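Section 4. First grip set-up -- Fliltberg two-finger kit

Do section 3 first (mounting and cable). If the wrist light isn't solid green go back, don't carry on.

You need: the arm, the kit, the 2 mm hex key from the lid pocket, a soft item to practice on. Tissue packs are good. So are sponges. No glass, no full cups.

4.1 Before power

1. Wipe both pads, dry cloth. No alcohol -- it hardens the texture.
2. Check pad screws. Snug, not tight.
3. Look at the finger shells. Chipped edges are fine. Cracks are not, call Hovland for a new pair (part 523).
4. Keep hands out of the jaws from here on.

CAUTION: fingers home as soon as power comes on. They close fully, then open. Full speed, no warning beep on older units.

4.2 Opening width

1. Power on. Wait for homing.
2. Panel > Gripper > Width. Pick WIDE.
3. Jog the wrist down until the item sits ahead of both tips, centered between them.
4. Check the wrist view. Both pads should show, facing each other, nothing in the gap.
5. Press SAVE POSE. Name it somthing you'll remember.

Note: the wrist view shows the tips at the bottom corners on most arms. If you only see one, the camera bracket is turned. Loosen, straighten, tighten, redo step 4.

4.3 Approach

Slow mode for the first ten tries at least. Go in level, stop when the item is between the pads, then close. For a tissue pack go for the wrapper and stay below the tissue sticking up out of the top. Grab the tissue and you just pull it out.

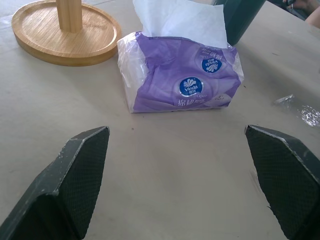

Can the same saved pose be used for a taller item?
Only if the item fits between the pads at the same wrist height. For anything taller save a second pose and give it its own name, the panel holds 41.

4.4 Force

1. Panel > Gripper > Force. Start at LOW.
2. Close. Lift a finger's width. Hold.
3. Slips? Up one step, try again.
4. Wrapper caves in? Down one step.
5. SAVE FORCE. This is separate from SAVE POSE, saving one does not save the other!

Soft packs get thinner as they empty. Redo the force step when you swap a full one for a half used one.

CAUTION: don't use HIGH on anything in thin plastic. Splits the wrapper, and scraps get in behind the pads.

4.5 Clutter

The finder picks the nearest item inside the jaw path. Other stuff on the table is OK as long as it isn't in the path. Shiny wrap and clear film can throw off the distance reading -- if the number on the panel jumps, move the film and run FIND again.

Anyone at the table stays clear while the arm moves. Stop button within reach, always.

4.6 Error codes

E2 -- jaws blocked. Open by hand with the hex key (slot under the left shell), clear it, re-home.
E41 -- pose list full. Delete one.
E764 -- no pad contact. Item too thin or the jaws closed short of it. Jog forward, retry.

Any other code, write it down with the force setting and send both to Lovisa Lie at the Drerley service desk. Codes without the setting get sent back to you.

4.7 Shut down

1. Open jaws to WIDE.
2. Arm to PARK.
3. Power off at the wall, then at teh base.
4. Pad covers on.

Continue to section 5, Moving items between trays.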